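Cernthorpe Shared Premises Group
Minutes of the May meeting, Rutherford Room, 4:30 p.m.

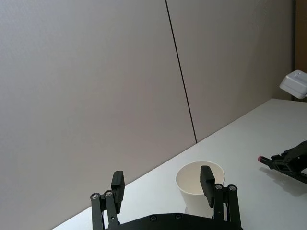 Viola Bianchini

Present: Jummai Abubakar (chair), Lech Sobczak, Jarosław Walczak, Viola Bianchini (minutes). Apologies were received from Hanna Hrynyshyn.

1. Previous minutes
The April minutes were approved with one correction: the invoice number under item 5 should read 724.

2. Paper cups
Mr. Sobczak reported that the white paper cups are now in use at the gray tables. The last order was for 2,000, and some 633 remain in the store room. Ms. Abubakar asked whether a smaller size could be bought for water. Mr. Sobczak will obtain a price from Bandow and circulate it before the next order is placed.

3. Tables and walls
Members agreed that tabletops are to be cleared and wiped at the end of each booking. The light gray wall panels may be cleaned with a damp cloth only. Tape is not to be used on them. Mr. Walczak asked that the seams between panels be checked at the next inspection. Agreed.

4. Used cups
A second bin for paper cups was approved at a cost of $17. It will stand by the door of the Wisari Room. Ms. Bianchini will amend the room notice.

5. Other business
Mr. Walczak requested a key to the store room. Deferred until Ms. Hrynyshyn is present.

The meeting closed at 5:20 p.m. The next meeting will be held in June in the same room.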